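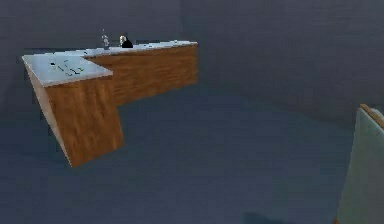

Gallery: Mollodgate kitchen tests
Posted April 27, 2026

Quick page to go with the writeup. People kept asking what the policy gets to look at, so here are a couple of renders and the notes that go with them. Longer paper is in review, don't ask when.

Short version for anyone new. Mollodgate is our set of simulated rooms for testing whether a policy trained in sim can work out where it is and what to do next from wrist and body views only. No depth, no map, no object list. Just color images, low res, and a line of text with the task. Rooms are built with Trandamen, our layout tool. The policy in these runs is Naseri, the older one is Lasel. Same training budget for both.

What we wanted to know: does it help to train on the bad views? By bad I mean views with no gripper in them, hardly any objects, a lot of floor, big flat panels with no texture. Most people filter those out. We did too until last August, when somebody noticed the filter was throwing out a big chunk of every approach. So we put them back in and ran it again.

The counter layout

The L-shaped counter is the one we use most. Pale top, wood sides, plain blue-gray walls. Far view, so the things on top come out tiny - the clear bottle is a few pixels wide and the dark marks on the short arm are mush at this size. Lasel has a hard time from this distance. It drives in with confidence and then picks the wrong end of the counter. Naseri tends to slow down and look again, we didn't ask it to.

Walls and floor are close to the same color on purpose. An earlier version had a bright floor and both policies just learned to follow the edge of it. Fixed in the second build.

Looking at not much

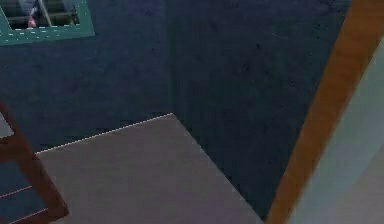
Navy blue, a gray panel, a strip of orange-brown wood on the right. No gripper in view.

A frame of this type used to get dropped. Score from the old filter was very low, it wants at least one task object in view plus part of the hand. But there's a fair bit to go on if you aren't fussy. The bright line on the edge of the panel gives you an angle. The teal border up in the corner is a color you can hang on to. Wood on both sides, at diffrent slants. Naseri seems to use the long edges most, going by the attention maps (usual warnings about attention maps apply).

Numbers, since someone will ask

1,000 test episodes per policy, new layouts, none seen in training. Time limit is 800 steps, after that it counts as a fail even if the hand is right on top of the thing.

Naseri with bad views kept: 82 percent success. Same model with the old filter on: 21 points lower. That was more than any of us expected so we re-ran it with new seeds. Held up.

Lasel got a little better too but not by much, inside the noise. My guess is it has too short a memory to make use of them - it sees a blank panel, forgets what came before and starts over. Could be wrong. Longer memory version of Lasel is training now.

Where it still goes wrong

Clear stuff. Glassy bottles against a plain wall get missed all the time, both policies. Renderer gives them faint gray highlights and that's about all there is to see. We tried a stronger highlight and success went up but it looked silly and wouldn't carry over to a real kitchen, so it's off in the reported runs.

Getting too close to big surfaces. If the whole view goes one flat color Naseri backs up, which is fine, but now and then it backs into something and then backs up again the other way. Longest one of these ate the full 800 steps. There's a penalty for it in the next build, haven't tuned it.

Thin things lying flat. From far off they may as well be printed on the counter. Policy treats them like that too and won't try to grasp until it's nearly over them.

Other bits

- Renders are as the policy gets them, no cleanup or upscaling. Yes they are soft. That's the resolution.
- Contact line between counter and floor is weak in this build, makes the counter look like it floats. Physics is fine, it's a shading thing. Known bug.
- Layout files for the test rooms go up once the naming is sorted out. Trandamen changed its format halfway thru the project and half of them won't load in the current version.
- Training code is same as the last release except for the filter flag. Off by default now.

More renders when the long memory runs finish. Real kitchen tests are a separate page, still being written.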